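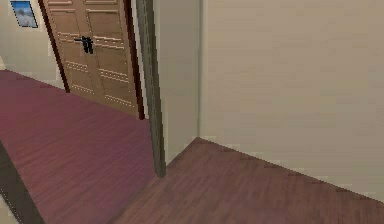 February 15, 2024

Rent model, Bandby units. Vasilis reran it with the Rotach comps and gets 100 percent occupancy by June. I don't buy it. 12 of the 53 comps are asking rents, never signed, and 2 are the same duplex listed twice.

Took those out and the yield drops below what Fitska quoted the seller - no surprise there. Evelien Groen wants the vacancy rate left alone until the Kovačević leases come in. Fine, but I'm not signing off on the June number before then.

To do: ask Vasilis where the repair costs went.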